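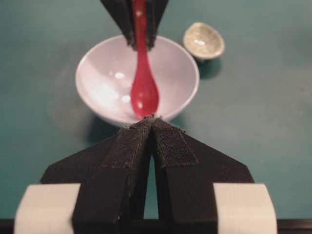 Galería: la mesa verde azulada del taller

¡Por fin un rincón dedicado al color de las mesas! Soy Glykeria Lambrakis y llevo desde abril reuniendo fotos de superficies de trabajo para el cuaderno de Zaleck, que ya va por las 547 entradas (y las que quedan). En esta página le toca el turno a un tono que me tiene enamorada, ese verde azulado apagado que no es ni petróleo ni salvia y que cambia muchísimo según le dé la luz.

El tablero, mate y un poco moteado. Más claro en el centro, más oscuro hacia los bordes. ¡Me encanta cómo el negro resalta contra este fondo! En la carta de Semeniuk lo más parecido es el tono 48, aunque aquel tira más a gris.

Verde salvia por un lado, verde azulado más intenso por el otro, y una franja blanquecina de luz que lo cruza en diagonal. De muy cerca ya no queda textura ninguna, solo color, y a mí con eso me basta para quedarme un buen rato mirando. El canto fino y gris claro de la derecha le sienta de maravilla. 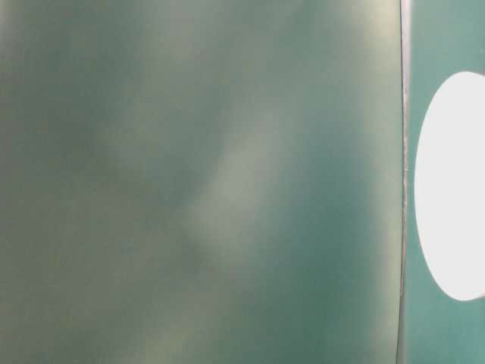

¿Cómo se cuida una mesa mate de este color?

Con un paño de microfibra apenas humedecido y unas gotas de jabón neutro, siempre en pasadas largas. Para manchas secas uso una esponja blanda; las lijas, ni las de grano 3000, que dejan brillos. En Holtwood recomiendan esperar hasta 3 horas antes de volver a apoyar nada encima, y yo les hago caso.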